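Flivholm – Lies mich, bevor du die Kiste aufmachst

Stand: November, Version 6

Flivholm ist mein Stoffverzeichnis. Angefangen hat es als Zettel im Schrank, inzwischen sind es 719 Einträge in einer Tabelle, und ich komme mit dem Nachtragen kaum hinterher. Drin steht alles, was ich an Resten, Zuschnitten und ausgemusterter Kleidung zum Nähen aufhebe (ja, auch die Hosenbeine!).

Was in der Tabelle steht

Jede Zeile ist ein Stück Stoff. Die Spalten heißen nummer, bindung, grundfarbe, muster, kanten, herkunft, fach und notiz. Bei bindung trage ich nur ein, was ich mit bloßem Auge erkenne, also Köper, Leinwand, Jersey oder eben ein Fragezeichen. Material schreibe ich nur dazu, wenn noch ein Etikett dran ist. Die Brennprobe am Küchenfenster mache ich nicht mehr, das gab Ärger.

Fächer

Das Regal hat 8 Fächer. Unten liegt Schweres, oben alles, was rutscht. Fach 2 ist für Gemustertes und platzt seit dem Tausch in Heltbridge aus allen Nähten – da kam ein ganzer Sack zurück, den ich noch nicht durchhabe.

Wie ich Muster eintrage

Grundfarbe zuerst, dann die Flecken oder Streifen nach Größe. Bei Tarnmustern schreibe ich nie einfach »grün-braun«, das findet später kein Mensch wieder. Senfgelber Köper mit bräunlich-mauvefarbenen Flecken und ein paar kleineren in Lachsorange ist lang, aber danach kann ich suchen. Lose Fäden und vorhandene Nähte kommen in die Spalte kanten.

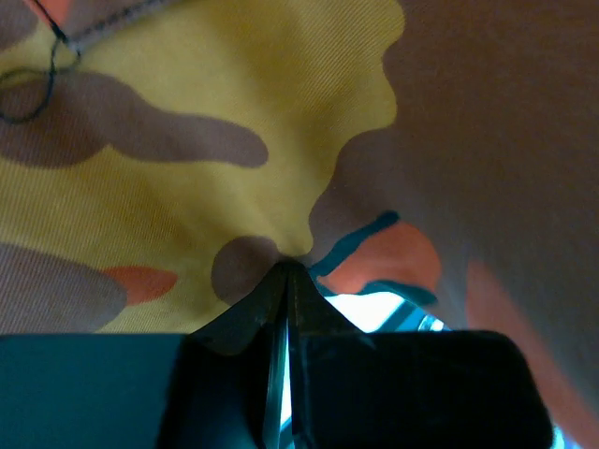

Ostel schrieb dazu, bei Tarnstoffen solle ich unbedingt noch die Größe der Flecken notieren, beim Anstückeln sehe man den Unterschied sofort. Stimmt, kommt in die nächste Version. Bis dahin steht es in notiz, wenn überhaupt.

Offene Sachen

– Futterstoffe haben noch kein eigenes Fach
– die Zeilen aus der Kerslake-Kiste sind ohne Herkunft
– doppelte Nummern bei den Jerseys, bitte nicht selbst umnummerieren

Wer etwas herausnimmt, trägt bitte »weg« in die Notiz ein und lässt die Zeile stehen.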